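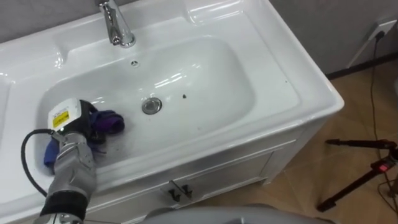

Padix - household water use log, data card

What this is

Meter readings and tap-by-tap notes from homes in two towns, Warent and Gape. One row per reading. Started as a spreadsheet for a leak argument, got bigger. Plain CSV, no database, please don't ask for one.

Files

readings.csv - the main table
homes.csv - one row per home, build year, pipe type if known
notes.txt - free text, messy, worth reading before you email me
zolivau/ - export script output, regenerated every time, don't edit by hand

Columns in readings.csv

home_id - matches homes.csv
taken - month and time of day only, dropped the rest for privacy
meter - gallons, as read off the dial
fixture - kitchen, bath, vanity, laundry, yard, unknown
flow - gallons per minute, bucket and timer. Blank means not tested. Zero means zero, tap was off at the valve

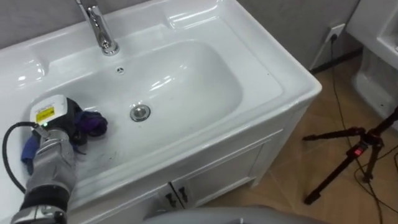
Flow tests are the weak part of the set. Kitchen and yard are fine, the bucket goes right under. Vanity is harder, a bucket won't fit in most bowls so people used a measuring jug, and small jugs fill too fast to time well. Basins with a drain stopper in the bowl floor and an overflow hole up on the back wall got a second test in some homes: stopper shut, fill to the hole, time it. Those rows have method = fill. Don't average them with method = jug, they dont agree and I haven't worked out a correction yet.

Known problems

- Gape homes before April used a different form. Fixture is "unknown" for most of them.
- Oldest house on the list is 1958, so nothing here tells you much about really old plumbing.
- Meter rollover not handled. If a reading drops by a huge amount thats why.
- 2 homes share a meter. Flagged in homes.csv as shared, leave them out of per-home totals.
- Yard readings in summer include sprinklers unless the note says otherwise.

Running the export

Needs Python, nothing else. Run zolivau.py from the top folder. It overwrites without asking - back up first if you changed anything.

To do

- fix rollover
- refill the missing pipe types
- proper units file, liters version too

License

Use it, say where it came from. No promises on accuracy.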